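Project report, group 8: teaching a pick and place task by teleoperation
Hugo Urquijo
28 February 2022

What we wanted: show the robot a parts sorting task enough times that a policy could copy it. No hand-coded motions. Task name in the logs is "Bunach", don't ask, it stuck.

Method. First plan was hand guiding, pushing the arms through the motion. Dropped it after one session, with both arms to move it needs two people and they get in each others way. Switched to remote control with the Pradby handles. One operator, one person resetting parts and writing down failures. Joint angles, gripper state and head camera all saved together. 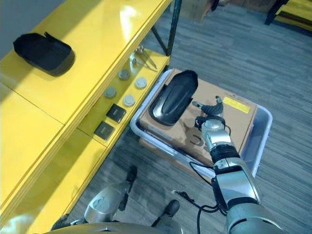

Fig. 1. Head camera view, right gripper over the box in the bin, next to a black curved part. Second curved part and gray discs on the yellow shelving.

Target was 400 demos, we got 300. Of those 43 thrown out, mostly because the operator stopped halfway to think and the policy learns the pause too. Should of written a script for the operator before starting, not after.

Problems:
- depth. Hard to judge gripper height from the head view only, lots of hovering. The shadow of the gripper helps more than expected
- lag on the handles, worse in the afternoon, never found out why
- curved parts. Grabbing by the raised lip is easiest to show, but operators did it differently so the data is mixed
- discs are low and flat, slow to pick up by remote

Still to do: retrain on the cleaned set, one grasp style per part, wrist camera if Wattimena lab can lend us one. Final test runs are in April. Logs are in the shared folder, the file calld sernach_notes has the operator comments.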